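The Case for a Charging Port That Lasts

Annelore Haberkorn
June 25, 2024

Every phone sold today depends on one small opening at its lower edge. The owner plugs a cable into it at night, pulls the cable out in the morning, and repeats the exercise for as long as the device is in service. When the opening wears out, the phone is usually finished, even though its screen, its processor and its memory may be in perfect order. It is the position of this column that manufacturers should treat the charging port as a part to be replaced, and should say so on the box.

The matter came to public attention in February, when Sundero published the repair terms for its newest handset. The port is soldered to the main board. A customer whose port fails must pay for a new board, and the price comes close to that of a new phone. Sundero argues that a soldered port resists water better and allows a thinner case. Both claims deserve a fair hearing, and neither settles the question.

Schmieder, a much smaller firm, places its port on a separate board held by two screws. Its handset is slightly thicker, and it carries a respectable water rating all the same. Yanti Mandagi, who manages the repair counter at Rurklow in Sturnport, reports that her staff can change the part in a single short visit. The customer keeps the phone, the stored photographs and the settings.

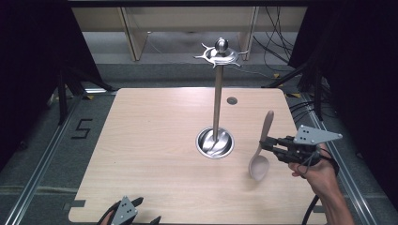
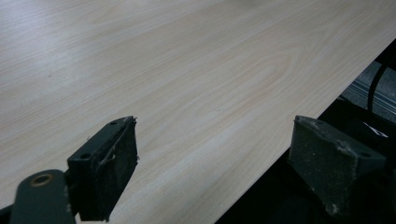 Supporters of the sealed design often reply that wireless charging will soon make the port irrelevant. This may happen in time. For the present, many owners still charge by cable in the car, at work and while traveling, and a wireless pad is of little help to a person who needs to move files to an older computer. A promise about future habits is a weak reason to make present equipment hard to repair.

There is also the question of price. A sealed phone may cost less to assemble, but the saving seldom reaches the buyer, while the repair bill always does. On a phone that sells for 500 dollars, a board replacement can consume most of what the owner paid. Few people will accept that bill, and the phone goes into a drawer.

A reasonable standard would ask for three things: a port that can be removed without heat, a spare part on sale for five years after the last unit is sold, and a published price for the work. Legislators need not dictate the shape of the screws - that is a matter for engineers. They should, however, require that the terms be printed where a buyer can read them before paying.

Sundero has said that it will review its repair terms before the next model is announced. Its customers should ask to see the result in writing.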